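Sorting toy food when half of it comes in slices

Posted in Toys & Playrooms

clavenura_mum
We've ended up with a mountain of play food and I'm losing the fight. Some came from a Lennox set, some from the op shop, and my sister gave us a whole bag when her lot grew out of it. I tipped the lot onto the lounge room floor in June and got to 114 pieces before I gave up. The whole fruit is easy, it's the slices and the cut-in-half bits that drive me mad. They sink to the bottom of whatever I put them in, and then there's a tantrum over a missing bit of fruit.

What I want is a main spot on the table plus something the kids can carry. I'm looking at a slatted wooden crate and a plastic basket with slots in the sides.

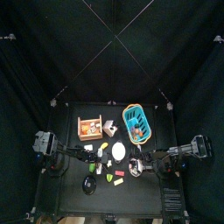
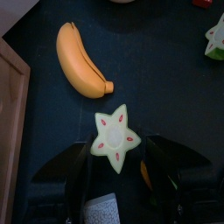 My two are three and five, so any system has to survive being ignored. Do I split by type, by colour, or give up and have one big tub? And what do you do with the star fruit slices? My youngest is obsessed with anything star-shaped and they turn up in every bed in the house.

prastell_playroom
Been there! I run a little family daycare and we've got 67 pieces out at any one time, with the rest up in a cupboard. Swapping them over every few weeks did more for us than any container ever has.

For the split, I'd go chunky things in the basket and boxes and packets in the crate. The round stuff is what the little ones want to lug about, and a basket is much kinder on the toes when it gets dropped — ask me how I know. Slices get their own shallow tray with sides about as high as your thumb. If they can see the slices they'll use them, and if they can't they'll empty everything out looking.

Don't bother with colour. We tried it and had a long argument over whether a banana was yellow or orange.

Oh, and check the gaps in the crate before you buy. Thin pieces slide straight through ours.

skinbridge_dad
One big tub. Life's short.

If you do want the slices kept together, a zip-up mesh laundry bag works, and you can rinse the whole lot in it too. As for the stars, let the kid have a couple in bed and keep the rest in the bag.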